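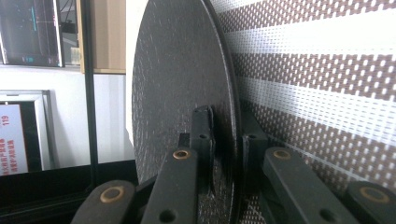 Round piece, dark gray speckled face with black rim.

From: Hiltidley House Office
To: Hiltidley kitchen list
Date: 8th October
Subject: Re: Dark speckled pieces, shared kitchen

Dear residents,

The office thanks the second-floor household for its message, quoted at the end of this one. Our reply applies to all floors.

The dark speckled pieces belong to the house and remain in general use. They are listed in the kitchen inventory under item 257, together with the other round pieces bought through Fiswood in May. Residents may use them without signing them out, but they are not to be kept in bedrooms.

Please observe the following when putting them away. Each piece is to be washed by hand with a soft cloth and mild soap. Steel wool and scouring powder must not be used on the speckled face. Pieces should be fully dry before they go back on the shelf. They may be stacked no more than 6 high, with a paper liner between each. A pack of 100 liners is kept in the drawer below the kettle, and the office will replace it on request.

The speckling is part of the finish and does not indicate damage. Any piece with a chipped rim or a scratch that can be felt with a fingernail should be left in the gray tray by the door, with a note giving the floor.

The wall rack requested in the earlier message has been referred to Tabrizi, the contractor for the Wordale buildings. A price is expected before the end of the term.

Hiltidley House Office

Second-floor household wrote:
> Could the office please confirm whether the dark round pieces
> with the rough-looking speckled face are house property? Several
> have turned up on our shelf and we do not wish to throw out
> anything that belongs to another floor.
>
> We also ask that a wall rack be considered. The shelf is only
> 40 cm deep and is shared with the baking trays.
>
> With thanks from the second floor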